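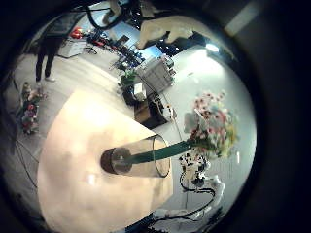

One early reader of the Nedari Earnings Notes wrote in to say that a table of profit warnings is only as good as the person deciding what counts as a warning, and that he would not put a dollar behind it. Fair enough. We wouldn't either.

Nedari Earnings Notes, data card

What is in it
1035 short notes on quarterly results from 332 listed companies, mostly small manufacturers and retailers. Each note has the headline revenue figure, the analyst estimate, the share move at the next open, and a label: beat, miss or in line.

Where it came from
Press releases, typed in by hand at the Lesville office. The estimates come from Lanz, a newsletter that has never explained how it gets its averages. We asked. The reply was a price list.

Labels
Two people labeled each note. They disagreed on 40, nearly all of them cases where a company beat an estimate it had talked down a week earlier. Those are marked "disputed" and left in. Drop them if you like, but say so.

Known problems
Companies that went under are missing before their last filing, so the survivors look smarter than they were. Share moves are not adjusted for the wider market. A stock that rose on a Monday when everything rose is still down as a winner.

Uses
Checking claims about how prices react to results. A shop called Luston has advertised a trading signal built on an earlier version. We have not seen the test results and would want to before believing any of it.

Updates
Every September, if the typing gets done. Corrections go in the changes file.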